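Program diary, November
Sudton Center for Photographic Instruction

The autumn cycle of the introductory camera course opened this morning at nine, with 32 participants enrolled and 31 present. The remaining participant had notified the office of a late train and joined us before the first break. The course is in its fourth year at the Center, and I record the opening session in full, as has been the practice of this office, so that those preparing the spring cycle may consult it.

The session began with the registration of equipment. Participants had been asked in the enrollment letter to bring a camera with manual exposure, one lens, a charged battery and an empty memory card. Most complied. Several arrived with cards that still held family pictures, and it was necessary to suspend the formatting exercise while these were copied to the Center's machines. The letter should be amended. The word "empty" appears in it only once, on the second page, beneath the parking instructions.

Mr. Apostolos Fragkou delivered the first lecture, on aperture. He chose to begin with depth of field and to leave the f-number scale until the second half hour, which reverses the order given in the printed handbook. I had some reservations about the change when he proposed it in the summer. Having observed the lecture, I withdraw them. Participants who have already seen a background soften on the back of their own camera are more patient with the arithmetic. The handbook will need to follow, and I have asked Mr. Fragkou for revised pages for chapters two and three.

The second lecture, on shutter speed, was given by Mr. Emilian Gavrilă, who joined the teaching staff this season. He spoke clearly and kept to time. His examples were drawn mainly from sport, and one participant inquired whether the same settings would serve for small children. Mr. Gavrilă replied that children were the harder subject and recommended 1/500 as a starting point indoors, with the sensitivity raised as required. There followed a long exchange on noise. The participants had evidently read a good deal about it before coming and were anxious on the subject. I would suggest that a set of prints made at ISO 400, 1600 and 6400 be kept in the lecture room for such occasions. On a print of ordinary size the differences are modest, and an argument of that kind is best settled by handing something around.

The midday meal was provided by Athanasiadis, under the arrangement made last year. The coffee was late.
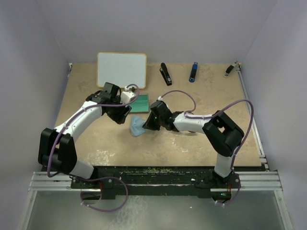
In the afternoon the participants were divided into four groups for the exercise on focus. The handbook allots 42 minutes to this exercise, a figure whose origin I have never been able to establish, and as in previous cycles it proved too short. Single-point focus was understood quickly. Continuous focus was not, chiefly on account of differences in the naming of the menu items from one manufacturer to another. Mr. Gavrilă moved between the groups with the comparison chart, which was of help, although the chart does not cover the newer mirrorless bodies. Two participants were unable to find the relevant setting at all and were lent cameras from the cabinet for the remainder of the day. Both loans were entered in the register and both cameras were returned.

I must also record a difficulty with the tripods. Of those issued to the third group, one had a center column that would not lock. The fault was reported at the close of the spring cycle and the tripod was marked for repair, but it was evidently returned to the rack without the work having been done. It has now been taken to the office and will remain there until Tidberg collects it. I have written to Tidberg to ask whether the collar can be replaced separately or whether the whole column must be ordered. If the latter, I am inclined to retire the tripod and keep its legs for parts.

The last hour was given over to the transfer and review of the day's pictures. Each participant selected one photograph for discussion. Mr. Fragkou conducted the review with his customary courtesy and did not permit it to run beyond the hour. The standard was uneven, as is proper on a first day. A study of a stairwell rail, focused correctly at the near end and falling away gently behind, was much admired. A larger number of the pictures suffered from camera movement, and I noted that their makers had left the shutter at 1/30 after the morning's demonstration. A reminder to reset the camera after each exercise should be read aloud before lunch.

The review was delayed at the outset by the projector, which displayed every picture with a strong yellow cast. Participants began to correct their white balance in response, and had to be told that their files were not at fault. The profile was restored from the copy held on the office computer. It is not clear to me why the projector should lose its settings when it is unplugged, and the matter has been passed to the technical desk.

On the question of software, the Center's licenses for Bitport were renewed last week and all stations opened it without trouble. The participants found the import window confusing. It offers to rename files by default, and several accepted, after which they could not match their pictures to the exposure notes they had kept on paper. Mr. Gavrilă has offered to prepare a single page on the subject, with the renaming option switched off, to be placed at each station before the next session.

Some matters of account. The equipment allowance for the cycle stands at 600 dollars, from which the spare batteries and card readers have yet to be paid. I expect the tripod to be a further charge. The handbook reprint is carried on a separate line and does not concern this allowance, although I anticipate that the question will be raised again in the spring – as it was last year – and I note the position here for that reason.

Before leaving I spoke with Mr. Fragkou about the second session, which is to be held outdoors if the weather permits. He would like to use the river path, beginning at half past three, so that the participants may meter against a low sun. I have agreed, on the condition that the group returns to the building before dark and that the indoor exercise on window light is prepared in case of rain. The keys to the side entrance have been signed out to him.

The room was locked at ten minutes to six. One lens cap, 58 mm, was found beneath the second row and is held at the front desk.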